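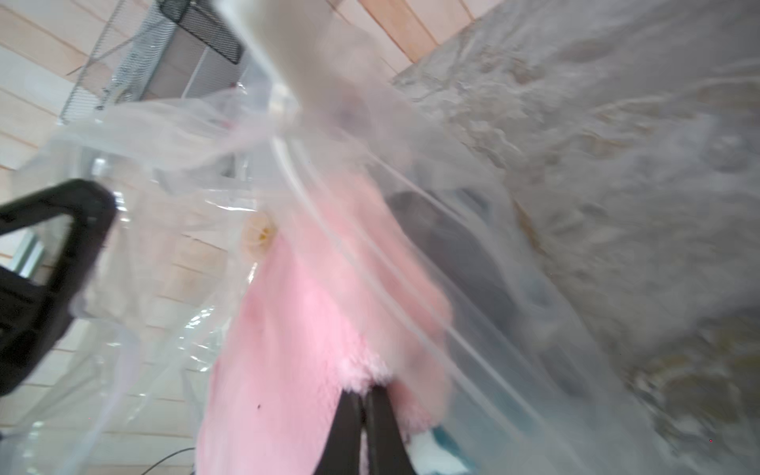
샤이마 아부 제이드 님은 인형을 꼭 비닐에 넣어야 하느냐고, 본인은 면 주머니에만 넣어 두는데 몇 해째 별 탈이 없다고 지난 글에 댓글을 남겼다. 답을 달다가 길어져서 따로 글을 쓴다.

우리 집은 겨울 물건을 봄에 한 번, 여름 물건을 10월에 한 번 정리한다. 이불, 담요, 두꺼운 옷, 그리고 아이가 잘 안 찾게 된 봉제 인형이 대상이다. 전에 살던 집은 북쪽 방이 습해서 면 주머니에 넣은 담요에 곰팡이가 핀 적이 있다. 그때부터 비닐을 쓴다. 집이 건조하고 바람이 잘 통하면 면 주머니로도 충분하다고 생각한다. 먼지는 덜 타고 숨은 쉬니까 오히려 나을 수도 있다. 결국 방 사정에 맞추면 된다.

넣기 전에 할 일

비닐이든 면이든 세탁과 건조가 먼저다. 나는 인형을 세탁망에 넣고 찬물 약한 코스로 돌린다. 세제는 중성세제를 평소의 반만 쓴다. 털이 긴 인형은 탈수를 짧게 해야 결이 덜 뭉친다. 꺼내서 바로 손으로 털을 한 번 털어 주고, 반쯤 말랐을 때 성긴 빗으로 빗는다.

건조는 생각보다 오래 걸린다. 겉이 보송해도 속 솜은 축축한 경우가 많다. 나는 건조대에 눕혀 5일을 둔다. 중간에 뒤집고, 마지막 날에는 배를 꾹 눌러 손에 찬 기운이 남는지 본다. 찬 기운이 있으면 하루 더 둔다. 작년에 급하게 넣었다가 여름에 꺼내 보니 쉰내가 나서 전부 다시 빨았다.

라벨이나 태그는 그대로 둔다. 세탁 방법이 적혀 있어서 다음에 또 봐야 한다. 종이로 된 것은 젖으면 풀어지니 빨기 전에 떼고, 필요한 내용은 휴대폰으로 찍어 둔다.

어디에 두느냐

보관 장소는 여러 번 바꿨다. 베란다 창고는 온도 차가 커서 그만뒀고, 침대 밑은 먼지가 문제였다. 지금은 붙박이장 위 칸을 쓴다. 바닥에서 떨어져 있고 햇빛이 안 든다. 다만 외벽에 붙은 장이라 안쪽 벽과 상자 사이를 손바닥 하나 들어갈 만큼 띄운다.

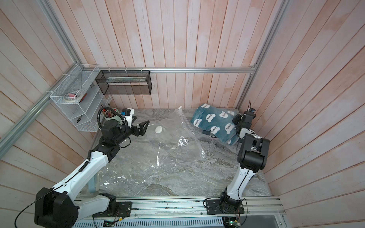 연분홍빛 나무 판자 벽과 회색 대리석 무늬 바닥.

장 안쪽 마감도 조금은 따진다. 원목은 냄새가 배는 수가 있어서 향이 강한 방충제를 같이 넣지 않는다. 시트지를 붙인 선반은 비닐이 오래 눌려 있으면 달라붙을 때가 있다. 나는 얇은 종이를 한 장 깔고 그 위에 올린다. 신문지는 잉크가 묻어나서 포장지 뒷면을 쓴다.

제습제는 상자마다 하나씩 넣는다. 물이 고이는 통 제품은 넘어지면 곤란해서 주머니형을 산다. 동네 생활용품점 에르칼라에서 200g짜리를 사 봤는데 우리 장에는 컸다. 지금은 더 작은 것을 나눠 넣고, 장마가 끝나면 한 번 갈아 준다.

봉투 고르기

압축팩은 이불에만 쓴다. 인형을 압축팩에 넣으면 부피는 확 줄지만 솜이 눌려서 모양이 안 돌아온다. 코가 납작해진 곰을 보고 아이가 한참 울었다. 인형은 지퍼가 달린 투명 비닐에 공기를 조금 남기고 닫는 쪽이 낫다. 투명해야 나중에 찾기도 쉽다. 불투명한 봉투를 쓰던 해에는 목도리 하나 찾느라 전부 열었다.

크기는 인형보다 한 뼘 정도 큰 것이 편하다. 딱 맞으면 털이 지퍼에 낀다. 얇은 봉투는 한 철 쓰면 모서리가 터지니 조금 두꺼운 것을 산다. 내가 쓰는 클리투스 봉투는 한 장에 600원이었고, 같은 가게의 얇은 봉투는 300원이었다. 두꺼운 쪽을 닦아서 다시 쓰고 있으니 값 차이는 신경 쓰지 않는다.

게라시모스 파파스 님은 예전 글에서 지퍼 부분을 마른 수건으로 한 번 닦고 닫으라고 권했는데, 해 보니 확실히 잘 맞물린다. 먼지나 보풀이 홈에 끼어 있으면 닫은 것 같아도 한쪽이 벌어져 있다. 그리고 어린아이가 있는 집이라면 빈 봉투를 아무 데나 두지 않았으면 한다. 나는 접어서 높은 서랍에 넣는다.

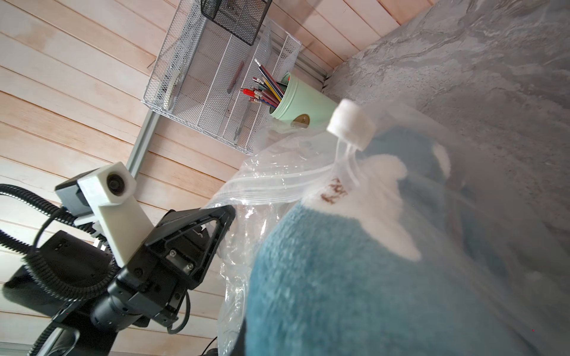
꺼낼 때

가을에 꺼내면 바로 주지 않고 반나절쯤 바람을 쐰다. 접힌 털은 스팀다리미를 멀찍이 대고 김만 쐬면 어느 정도 살아난다. 너무 가까이 대면 합성 털이 녹아서 뻣뻣해지니 조심해야 한다. 나는 담요 귀퉁이를 하나 그렇게 버렸다.

봉투 겉에는 마스킹테이프를 붙이고 넣은 달과 내용물을 적어 둔다. 유성펜으로 비닐에 바로 쓰면 다음 해에 지우기 번거롭다. 꺼내면서 아이에게 보여 주고, 더는 안 갖고 놀겠다고 하는 것은 따로 뺀다. 그렇게 뺀 것도 한 철은 더 둔다. 마음이 바뀌는 일이 꽤 있다.

이불 쪽은 압축팩 밸브 이야기가 길어서 다음 글로 넘긴다. 면 주머니를 쓰는 분들은 어떤 방에 두는지 댓글로 알려 주면 참고하겠다.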